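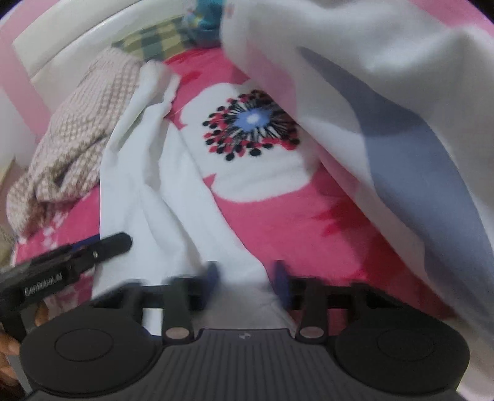
Bed Linen Care: Frequently Asked Questions

Print this page | E-mail this page

These answers cover cotton and cotton-blend sheets, pillowcases and duvet covers in the Bellis and Trullness ranges. Wool, silk and down are covered on separate pages.

Should new sheets be washed before use?
Yes. Finishing agents left over from weaving and printing make new cotton feel stiff and reduce absorbency. One wash at 100°F with half the usual detergent removes most of them. Wash deep colors alone the first time.

How much will cotton sheets shrink?
Bellis sheets are cut oversize to allow for shrinkage over the first three washes. Trullness sheets are preshrunk and should stay within the size printed on the label. High dryer heat can shrink either one further.

Can I mix prints and whites?
Not for the first few washes. After that, test the print: press a damp white cloth against an inside hem for one minute. If color transfers, keep washing separately and test again after the next load.

What does thread count mean?
It is the number of lengthwise and crosswise threads in one square inch of fabric. A count of 1000 is usually reached by counting each ply of a multi-ply yarn, so it can't be compared directly with a single-ply count. Yarn quality and weave have more effect on wear.

Why do my sheets pill?
Pilling comes from short fibers working loose and tangling. Blends pill more visibly, as the polyester holds the pills in place. Turn printed sheets inside out, fill the drum no more than 80 percent, and keep towels and zippers out of the load.

Is fabric softener safe?
It does not damage cotton but leaves a coating that builds up and reduces absorbency. To strip it, run one cycle with no detergent and a cup of white vinegar. Never combine vinegar with chlorine bleach.

My fitted sheet slips off the corners. Is it faulty?
Measure the mattress depth, including any topper, before returning it. Standard pockets fit up to 14 inches. Deep pockets are listed under item code 61 in the Zitthorpe catalog.

Who do I contact about a print defect?
Write to Humaira Kakakhel at the care desk with the code from the label. Mail received after noon on Friday is handled the next working week.

Related questions
Removing Rust Marks from Cotton
Percale or Sateen?
Storing Linen in Humid Rooms
Reading a Care Label

Contact | Copyright Sovason Home Textiles | Back to top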